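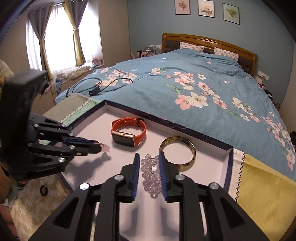 Nataša Nikolaidis 回复：
撤不撤兵先放一边，楼主把两件事混在一起了。Lenon 议会上周五表决的是扫雷分队的延期，跟驻 Shehu 的护航舰没有关系。护航舰那份授权到五月才到期，还没排上议程。

北岸读报
我是楼主。分清楚了，谢谢，标题我改不了，等版主。不过我的意思没变：竞选的时候说得很明白，上台以后海外任务一律重新审，现在扫雷分队直接延期20个月，审在哪里？

老卢_1764
审了，你没看附件。国防委员会的报告第14页往后全是这个，里面写了三种方案：全撤、减半、原样延期。最后选的是减半，留74人，其余的转去 Wivum 训练当地工兵。新闻标题只写“延期”，容易看错。

北岸读报
减半我看到了。可是训练人员也是我们的人，也在当地，也要花钱。换个名目而已。

Prapai Saengthong
不同意楼上。训练营在 Wivum，离停火线很远，风险等级不一样，补贴标准也不一样。当地工兵迟早要自己接手，现在不教，以后更走不了。

kuaiche
问题是教完了谁发工资。上一批学员毕业以后走了不少，去给建筑公司开挖掘机了。邻国也办过类似的班，结果差不多。我支持留下来，但别把训练说得太好听。

Nataša Nikolaidis
工资这一块报告里有，由 Shehu 当地政府出六成，剩下的走援助预算。写得很含糊，没有写哪一年开始降比例。反对党在会上问过，部长答的是“视情况调整”。

北岸读报
“视情况调整”就是没有计划。

老卢_1764
这话公平。我对这份决议不满意的也就是这一条。另外装备合同给了 Cokgate，没有公开招标，理由是时间紧。扫雷车去年就知道要换，时间紧说不过去。

石子路
插一句，Cokgate 那份是旧合同续签，按采购法续签可以不招标，前提是金额不超过原合同。有没有超，附件里涂黑了，外面的人看不出来。

老卢_1764
续签我知道，原合同买的是配件和维修，这次买整车，算不算同一项有争议。审计处要是肯看一眼最好。

Prapai Saengthong
采购的事建议另开一帖。回到撤兵：我在那边待过一段时间，村里人最关心的是春播之前哪几块地能清出来，旗子是哪国的他们不太在意。全撤的话，今年河东那几块地肯定赶不上。

kuaiche
那就应该把清地进度写进决议，清完哪一片就撤哪一片。现在按月份延，到期再吵一次。

北岸读报
按进度撤我可以接受。要是当初表决的是这个，我不会发这个帖。但还是那句话，选前说的是审查以后交全体议员辩论，这次辩论只给了一个下午，好几个议员没轮到发言。

Nataša Nikolaidis
辩论时间确实短。按进度撤的修正案有人提过，票数不够，被否了。会议记录在议会网站上能查，搜“扫雷分队”，第二份就是。

石子路
看了，修正案差得不多。护航舰那份表决的时候估计还会有人提。

版主
标题已改为“扫雷分队延期表决”。采购相关的回复请移到预算版，本帖继续讨论任务授权。

分享 14　评论 20
本站使用 Cookie 以保存登录状态，继续浏览即表示同意。
联系我们 | 版权所有 | 返回顶部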